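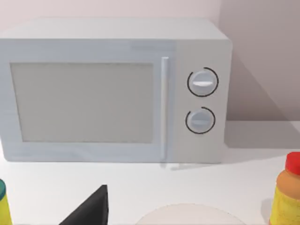 Hanna Baran reckons I'm teaching it my bad habits, and that if I dither before every grab then Domon will grow up to be a ditherer too. She said it over my shoulder at half past ten, with toast, and then went off to her own desk and left me to it.

She has a point, annoyingly. I watched some of my runs back from earlier in September and there's a little wobble before I commit to anything — the simulated arm sort of hovers, like me outside a shop deciding whether I'm hungry. Went through and binned the 57 worst. That leaves 2,649 in the microwave kitchen, and Bristano want 3,000 before they'll start training, so I've more or less undone my own week. Brilliant.

The upper dial is still my nemesis. The door I can do half asleep now (get behind the handle, pull, don't swing wide), but turning a knob with a hand controller when you can't feel anything is horrible! You twist your wrist, run out of wrist, let go, start again. I tried going at it with my elbow tucked in and got 3 clean ones in a row, then lost it completely and had to go and make tea.

Afternoon was better. Turned the controller sensitivity down a notch and stopped holding my breath, and the turns came out smoother. Must ask Hanna if the Parkska lot record left-handed as well, my right thumb is killing me.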